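Zutlow - Main gantée Istimard pour humanoïde
Avis technique : desserrage de prise sur anse de panier

Réf. 1314. Compatible avec le contrôleur Drornon.

Défaut constaté
Lors des essais de portage, la prise s'est relâchée sans commande d'ouverture. Le panier a glissé le long des doigts et le contrôleur n'a signalé aucune alarme. Le défaut concerne les anses épaisses et lisses en plastique, même avec une charge légère - un seul chou chinois suffit.

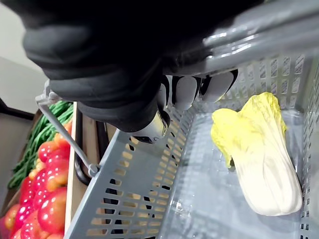 Le seuil de couple d'usine est réglé pour des poignées fines. Sur une section large, les doigts arrivent en butée de consigne avant le serrage complet, et le maintien est coupé après 1000 ms.

Consignes provisoires
Limiter l'essai au panier vide, saisi par le bord ou par l'anse. Garder le bras libre à l'écart du plateau. Toute personne présente reste hors de portée des deux bras, arrêt d'urgence en main. 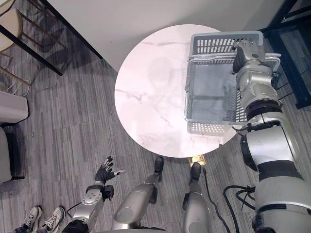
Correctif
Installer le micrologiciel Sastry 2, puis refaire l'étalonnage des doigts, gant en place. Un étalonnage main nue fausse la mesure de couple.

Contrôle après mise à jour : soulever le panier vide par l'anse, à côté de la table, et relever le courant de maintien.

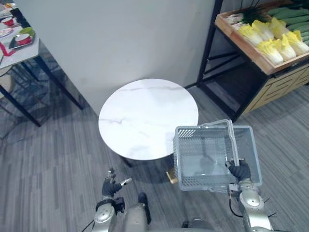
Si le courant chute pendant le maintien, reposer la charge et mettre la main hors service. Retour en atelier sous garantie - joindre le journal du contrôleur et le numéro de série.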